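How a mattress is made, and how it is cleaned
Pemurell Home Science pages, ages 9 and up

A mattress is a thick pad that spreads your weight over a wide area. The outside layer is called the ticking. Under the ticking is a layer of soft filling, and under that is the core, made of foam or metal springs. A spring core may hold 296 springs or many more.

The top is often quilted. Quilting means sewing the ticking and the soft filling together in a pattern. Each line of stitching pulls the cloth down and makes a groove. The filling between the lines pushes up and makes a puff.

Grooves collect dust. Dust is a mixture of cloth fibres, grit and tiny flakes of skin. Once the sheets are off, dry dust can be removed with a hand brush and a dustpan. Both must be clean, and kept apart from the ones used on floors. 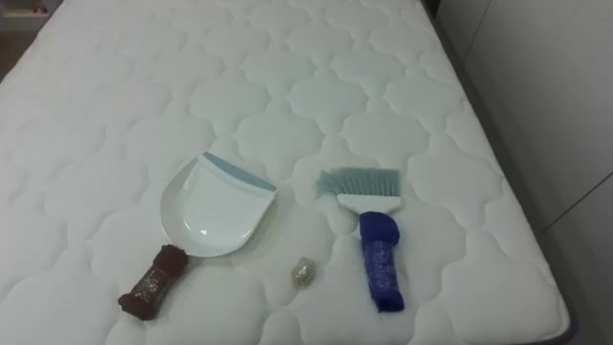 Flostent wrote to ask why a damp cloth would not do the whole job, as it does on a table.

A table top is hard and sealed. Ticking is woven, so it has small gaps between its threads. Water passes through the gaps into the filling, where air moves slowly and drying takes a long time. Damp filling can grow mould. Brush first, then use a cloth that has been wrung out well, and only on marks.

Brush along the grooves in short strokes, from the head end to the foot end. Hold the lip of the dustpan flat against the cloth.
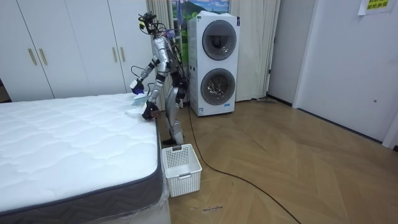
The side of a mattress is called the border. It is usually a stronger cloth than the top, and it may be a different colour. A thin cord called piping can cover the seam where the two meet. Dust settles beside the piping, so brush there as well.

New mattresses are sold in clear plastic to keep them clean on the journey. Ask an adult to take it away. Plastic film is dangerous near the face and must never be played with.

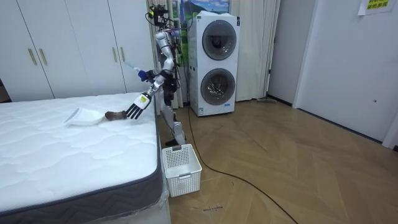 Sheets taken off the bed can go in a laundry basket. Holes in the sides let air reach the cloth. Check the care label before washing: many cotton sheets can be washed at 40 degrees. Leave the mattress uncovered for a while before making the bed again.

Words to know
Ticking: the outer cloth of a mattress.
Border: the cloth round the side.
Piping: a thin cord covering a seam.

Page last checked September 30, 2018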